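Kurkitz Simulated Workcell for School Robotics Programs

The Kurkitz Simulated Workcell is the practice environment used in the Plultia student manipulation course and in its affiliated clubs. It allows teams to develop and review pick-and-place routines on screen before they are assigned time on laboratory equipment. The current release is maintained by Noreen Baloch and Fiifi Gbeho.

Each license covers one class or club of up to 40 students. Instructors may edit the supplied layouts, lock them for assessment, or allow teams to build their own. Camera views may be saved and attached to the project log, and students are expected to submit a close view and a room view with every report. 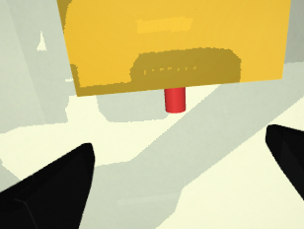
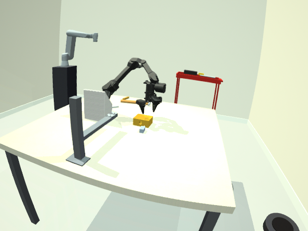

Views from the tabletop layout: the gripper fingers with the yellow box and red cylinder (first), and the table with both robot arms (second).

Included with the license:
Tabletop layout with editable objects
Project log template
Instructor guide, 43 pages
Eight graded exercises
Access to the Ranow club challenge

Teams entering the Ranow challenge complete the final two exercises in the standard layout. Changes to the position of the table or the arm bases are not permitted for challenge entries. Entries open in October and are reviewed by Afia Alhassan and Arnaldo Barros.

The software is installed on school computers by the network administrator. Student accounts are created by the instructor and remain active for the length of the course.

Schools wishing to renew an existing license should have their Plultia account number available. Orders and requests for a trial license should be addressed to Ekua Ofori, School Programs.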